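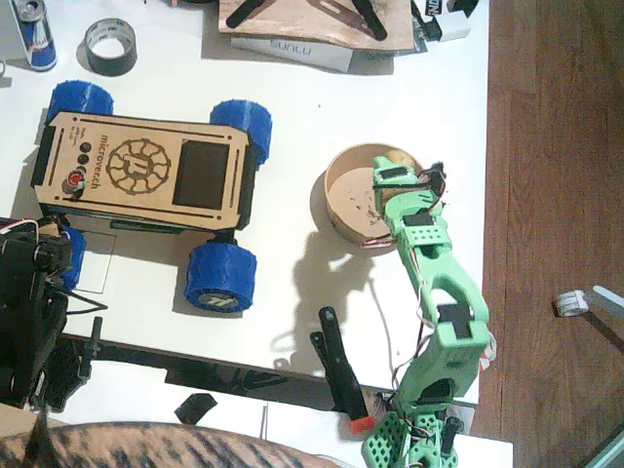 Hodine table, mid-week state. Rover, tape, can, bowl of crumbs.

Hodine work table, white top
Review by Lungile Botha
Posted April 14, 2020

Quick one because I have dinner going and I promised three people in the comments of the chair review I'd do this. Bought the Hodine in July, paid R1,499 for it from Pultside, and it has been used every single day. Hobby table first, then from last month also office, lunch table, place where mail goes. So, plenty to say, no time to say it in order.

Short version: good top, annoying legs, terrible instructions. Would buy again at that price. Would not buy at the full one.

The top

White, flat, big enough. I wanted white on purpose. My old table was dark brown and I lost every small black screw I ever dropped on it. On this one they show up right away. Same for crumbs, unfortunately. Also coffee, solder bits, hair, pencil dust. If you can't stand seeing dirt, get another color, you will be wiping all day. I wipe once, at night, damp cloth and a drop of dish soap. Takes no time.

It does bounce light back at you. With the desk lamp low I get glare, and shadows come out pretty hard. Moved the lamp higher and further back and that fixed most of it. Also better in the afternoon when the sun is off that side of the house.

Stains. This is what people keep asking. So far:

Coffee — comes off, even the ring from overnight.
Red Bull — sticky, comes off with warm water. There is a can on this table more often than not, so that one is well tested.
Pencil — eraser, gone.
Thin black pen — mostly stays. I have a rectangle on there that I use as a parking spot for whatever I'm working on, and I'm keeping it, but I did try a corner with rubbing alcohol and it went to a gray smudge and then after a second go it was nearly clean. You have to want it.
Super glue — don't. Got one shiny spot by the back corner. Scraped it with an old bank card, got the lump off, the shine stayed.
Duct tape — fine if you pull it the same day. Left a strip down over a cable for a couple weeks and the goo was a pain. Cooking oil on a paper towel, then soap.

Heat I can't tell you about. I don't put hot things straight down on it. I keep a piece of old brown wood for that, warped by now, doesn't sit flat on anything, still does its job. The manual says to use a mat and that's all it says.

Scratches: a few. You see them only from the side with the light coming across. The little rover lives on there and rolls back and forth on its chunky blue wheels and hasn't left a mark, which I did worry about. What did leave a mark was me dragging a box with a staple in it. My fault.

Size, and what fits

Depth was the thing I got wrong. I measured the wall and forgot that stuff piles up along the back. In practice the back strip is storage — boxes, tape, whatever — and the front is where you work. So you lose a good hand's width right there. If you can go a size deeper, go deeper. There is one, it was out of stock when I ordered.

I do like that I can leave a project out and still have elbow room. On the Skikano I had before (the narrow one, folding) I had to clear everything to eat a sandwich. Now the project just slides over. Half-finished things get finished more often when you don't have to put them away. That's probably the best thing about the whole purchase and it's got nothing to do with build quality.

Height is standard, I guess. Fine for sitting with the Arai chair at its second lowest setting. For standing work too low, my back tells me after an hour. No height adjustment besides the little screw feet, and those are for leveling only.

Clamping

Important if you build stuff, and the store page doesn't mention it. The edge takes a bar clamp. I've had clamps on both the front edge and the side, tightened hard, and no dents so long as the rubber pads are on. One of my pads fell off, as they do, and the bare jaw left a small crescent on the underside. Can't see it unless you crawl under there. Check under your table before you buy any clamp though, there's a metal rail running along the long sides a little way in and a shallow clamp will hit it. Mine just clears.

Legs and wobble

OK so. The legs. Bolted straight into the frame with 2 bolts each, and they come loose. Not dangerously, but every few weeks I feel it start to sway when I type, and I go under with the hex key and each one takes a quarter turn. I put lock washers on in the end. Cost almost nothing at the hardware store and it's been solid since. Why they aren't in the bag to begin with, no idea.

Before the washers: sway side to side, hardly any front to back. After: I can saw something small by hand on it, leaning on it, and it stays put. Push it against the wall anyway.

The feet are hard plastic and my floor is brown wood. Stick felt on them. Do it while the table is still upside down from building, I didn't, and lifting each corner with one hand while fishing for a felt pad with the other was not a good evening. The cat enjoyed it.

Load rating on the sticker is 55 kg. I never got near it.

Assembly

Instructions are one sheet, drawings only, and step four shows the rail facing the wrong way. Or I read it wrong, but then two of you wrote to me with the exact same problem so I'm going with wrong. The holes in the rail should face IN, toward the middle of the table. If you can see holes from the outside when you're done, flip it. You'll be glad you checked before putting all the bolts in.

One person can do it. Two is nicer for turning it over. Took me most of a morning including the rail mistake. The hex key they give you is soft and rounded off on the last leg, use your own if you've got a set.

One bolt was missing from my bag. Wrote to Pultside, they sent a new bag in 7 days, no arguing. Whole bag for one bolt so now I have spares. Fine by me.

Things I added

Shallow wooden bowl for small parts. Mine is round, from the kitchen, not coming back to the kitchen. Anything with a rim will do, the table has no lip at all and round things roll straight off. It collects crumbs and dust so tip it out now and then. I should take my own advice there.

Felt pads, see above. Lock washers, see above.

Cable clips for the back edge. There's no cable hole and no tray, so wires just come over the edge and across the top. I keep meaning to drill a hole. Haven't had the nerve, it's the one nice clean surface in the house. Clips are an OK fix. For now there's still always a white cable lying loose somewhere.

A power strip screwed to the underside of the rail would be next. Has anyone done this? Tell me how you attached it, the rail is thin and I don't trust stick-on tape with something that heavy.

What I don't like, all in one place

Legs loosen out of the box.
Soft hex key.
The drawing with the rail.
Glare under a low lamp.
No hole for cables.
Edges a little sharp on the underside where you'd grab it to carry. Wear gloves or just be carefull.
It smelled for the first week. Windows open, went away.

Compared to the Skikano

Same kind of money when the Hodine is on sale. The Skikano folds, which if you live small settles it right there. It's lighter, one arm and you're off. But the top on it bowed in the middle after a year under a printer, and the hinge pinched me more than once. Hodine top is still flat, I put a steel ruler across it this morning before writing this and could not see light under it anywhere I checked. For a table that stays where it is, Hodine. For a table that has to vanish when people come over, the other one.

Who it's for

People who make small things and want to see them. Kids doing homework, sure, though put something under the markers. Sewing I'm not so sure, a friend tried her machine on it before I did the washers and the vibration was bad. She should come try again, but it'll be a while before anyone's visiting.

Not for heavy workshop stuff. No vise, no hammering. It's a desk that puts up with a lot, get a real bench if you need a bench.

Would I pay full price? No. Wait for the sale, there seems to be one every few months. Four out of five, would be four and a half with lock washers in teh bag.

Will answer questions tonight if the kids go down on time. Deeper version is back on the Pultside page by the way, I looked just now, white only.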